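Muvow Peel-and-Stick Wallpaper, Two Rolls In

I rent, so my walls are the color landlords buy in bulk. In November I ordered 2 rolls of Muvow's removable wallpaper for the hallway, a space so dull that guests have apologized for standing in it.

The paper is thick and hides the dents left by whoever lived here before me. It also sticks at once, to everything, including the cat. The leaflet says you can lift and reposition a strip "freely." I lifted and repositioned one freely until a corner stretched, and it now lives behind the coat rack.

Matching the pattern is the real work. A big black-and-white repeat forgives nothing, and my building has never met a right angle. I started from the door frame, drifted, peeled it all off and began again with a plumb line made from string and a padlock.

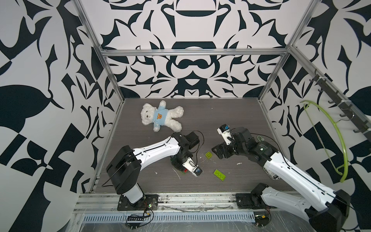
Does it come off without taking the paint with it?

Mine did, mostly, once I warmed it with a hair dryer and pulled slowly. Flat paint is the weak spot, so try a scrap behind a door first.

I had a roll of Aquino left from a previous apartment to compare. It's thinner, goes up faster and shows every bump underneath. Muvow costs more and wastes more, thanks to that repeat, but from the front door it looks like proper wallpaper. Vinh Hứa, who hangs the real stuff for a living, looked at my seams for a long time and asked if I'd thought about a mirror.

Four stars. I'd buy it again for one wall, preferably a short one. Order an extra roll, and shut the cat in the bedroom.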